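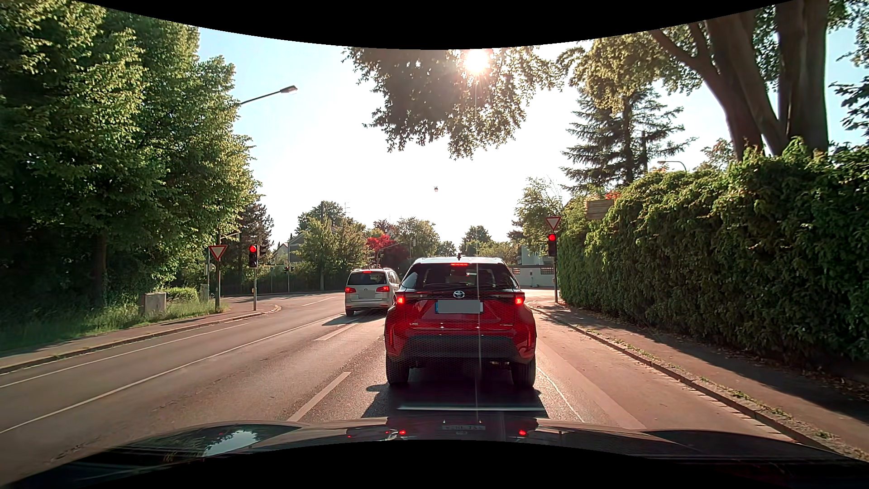
4.2 Equipment budget for the second survey year

The cost of automated road survey equipment is set mainly by the camera and its mounting, and only to a small degree by the vehicle that carries it. The Sustau project therefore prepared its second-year budget per camera set, with 8 sets planned at a unit price of 3,176 euros. Low sun was treated as a separate requirement. Where the sun stands above the vehicle ahead and its tail lights are mirrored in the hood, brake lights and signals must still be told apart from glare and reflection. Two suppliers, Handetti and Joubert, were asked to quote for a sensor with a wider brightness range. The Joubert quotation added 778 euros per set and was accepted for half of the order.

Storage was budgeted at some 10 percent of the equipment total. Replacement mounts were moved to the maintenance line.

Figure 3. Approach to a junction with the overhead signal at green and tree shadow across the left lane.

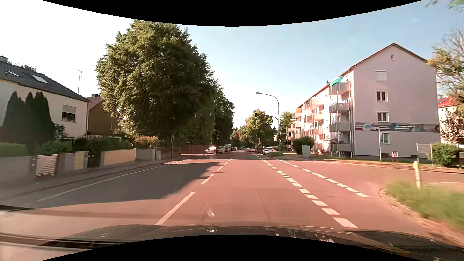

Piret Mockus argued during the review in June that buying two sensor types would double the calibration work and that the saving should be recalculated with staff hours included. The revised plan adopts this view and delays the second half of the order until the first has been calibrated.

Sastitz > Reports > Road Automation > Section 4
Reading time: 2 minutes

Comments (2)

Does the unit price include cabling? Our last order did not.

I would like to see the staff hours in a table.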